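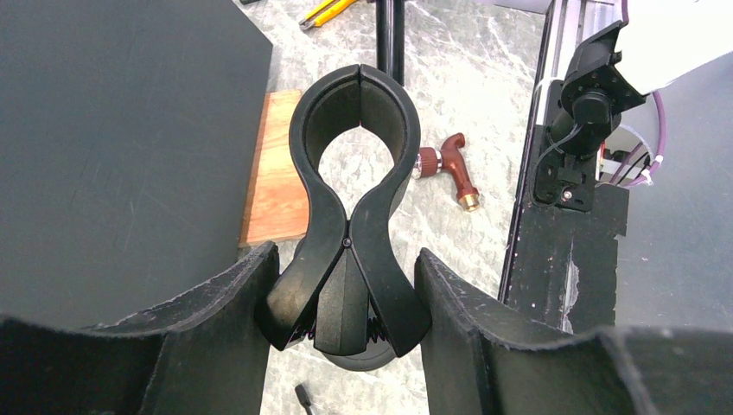
Telma Domínguez asked, after reading the October report, why the finger pads were not replaced as soon as they began to wear, and whether the wear would spoil the grip tests.

Home | Projects | Reports | Members | Contact

The short answer is that the tests were started on the current pads and will be finished on them. A new pair halfway through would leave two sets of results that can't be compared. Replacement pads are in the parts budget and will go on after the last run.

Osgate Shared Workshop
Two-arm bench cell, progress report for November
Prepared by Valentyna Maksymiv

Mechanical. Both arms are bolted to the common front rail. The left shoulder had play in it last month, traced to two bolts tightened before the rail was level. Ho-yin Sin shimmed the rail and retightened everything in order. The play is gone.

Wiring. Cable routing took longer than planned. The first layout pulled tight when an arm reached for the back wall, so both runs now have a larger loop at the wrist. Strain relief at the base is still temporary — printed clips are on order from Jolletti.
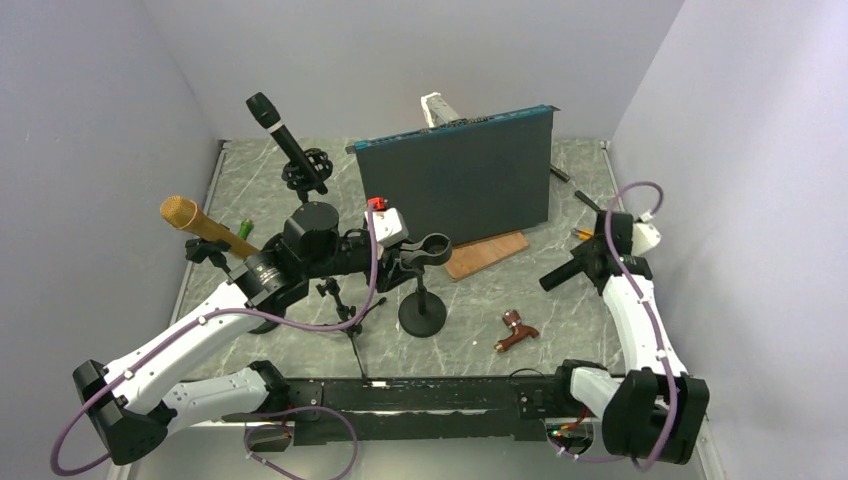 Control software moved to the Skestico branch at the start of the month. Startup homing now works from any rest position, and the two arms share one stop signal. There is one open fault: the right gripper reports closed a few millimeters early after a long session. Svitlana Stetsiuk suspects drift in the zero offset and is logging it.

Grip tests. 476 grasps logged against a target of 2000. The rate should improve once the offset fault is fixed, as each session currently ends with a manual check.

Money. $200 of the Yatsenko grant remains unspent. The clips and pads will use most of it. No further funds are requested for this period.

Next period:
- fit the printed clips and retire the temporary ties
- close the offset fault
- run 3 full sessions without a manual reset
- send the raw logs to Rocío Zúñiga with the December report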